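Home | Reviews | Kitchen | Garden | Contact

Merkico under-bench fruit and veg drawer: three months in

4 min read

I bought the Merkico drawer in March after a summer of throwing out soft pears. It cost $251 from the Lellham store, plus delivery.

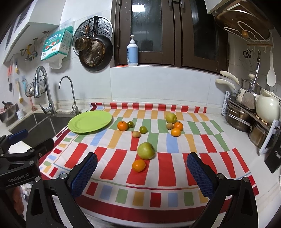
The unit is a pull-out crate on steel runners that screws to the underside of a shelf. Assembly took me most of a Friday afternoon. The instructions are fine up to the runners, where the left and right diagrams are swapped. Mitra Ansari from next door held the level while I drilled, and I wouldn't try it solo.

Capacity is decent. It takes a full week's shop for four of us, with potatoes in the back half and citrus in front. The slats let air through and my onions have kept well. I can't say the same for bananas, which bruise on the ridges unless you put a tea towel down.

The runners are the weak point. They're smooth when the drawer is half full, but with a big bag of spuds in there it drops a few millimetres at the front and catches on the way back in. I rang Merkico and they posted out heavier screws at no charge. Those helped a bit.

I also looked at the Foltari, which is $71 dearer and has soft-close. Its colour range is better too - the Merkico only comes in white or grey.

Worth the money if your cupboard is deep enough. Measure behind the hinge first, as mine cleared it by a whisker.

Previous | Next | Back to top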